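Home | Local | Business | Schools | Weather | Contact

Stivomden picking cell is back up, with its cables still on the outside

The bin-picking cell at the Stivomden parts and returns workshop was running again by 6 a.m. after its second repair since December, and the people who look after it are being careful about what they promise.
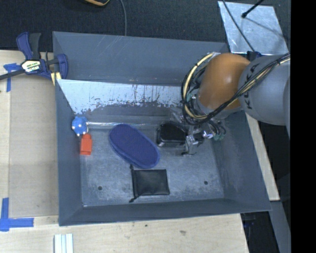 What was changed

The trouble was in the cables. They run outside the arm, past the last big joint, and hang in a loop before reaching the gripper. According to Mwajuma Obura, the technician in charge of the cell, one of the gripper's signal wires had been failing on and off for weeks. The arm would reach into the bin, the controller would lose track of the fingers, and everything stopped until someone walked over and reset it.

Obura replaced the wire, reseated the connectors at the gripper and gave the loop more slack. She did not reroute the bundle. That would have meant new brackets, and the brackets quoted by Plalov, the firm that installed the cell, had not been ordered.

"It's the same path with a newer wire in it," she said. "I'd like to tell you it's fixed. Ask me after 778 hours."

The number is not a random one. It is how long the last wire lasted, by the cell's own log, before the first fault was recorded. Plalov's service sheet calls for a cable check every 30 days, but Obura found no entry for one between the first repair and the second.

A bin held with a clamp

The rest of the setup is just as plain. The gray bin sits on wood, with a bar clamp gripping its rim on one side and blue tape stuck down on the wood next to it. Obura says the tape shows where the bin goes back after cleaning. If it goes back crooked, the arm's idea of the floor is wrong and the fingertip comes down too hard.

The sales sheet from Plalov talks about "set and forget" operation. Nothing in the maintenance routine fits that. Before each shift someone checks the clamp by hand, lines the bin up with the tape, wipes the floor of the bin and moves the arm slowly through its full reach while watching the cable loop for snags. The routine takes 13 minutes when nothing is wrong.

After a repair there is also a test load of mixed items. A small black drawstring pouch and a round, bright blue toy with knobs or dots on it are among the things used. Soft goods with cords are a known weak spot for the gripper, Obura said, and she would sooner see it struggle with one in a test than in the middle of an order.

Who pays for the next one

Kipchumba Rweyemamu, who manages the workshop, defended the purchase but stopped short of praising it. He said the cell does useful work on the evening shift and that Plalov has answered the phone both times. He would not say how its output compares with that of a person at the same bin, and he did not offer figures for the lost hours.

Plalov said in a short written reply that outside cabling is "a standard and serviceable arrangement" and that regular inspection is the customer's job. It did not say whether the brackets should have been part of the original installation.

Rweyemamu expects to decide on the brackets before the next cable check. Until then, a spare wire is kept in a drawer beside the cell.

Related items

Psarras warehouse delays its second packing line
Sorico to end weekend parts pickup
Stivomden workshop adds evening shift
Letters: What the repair bills leave out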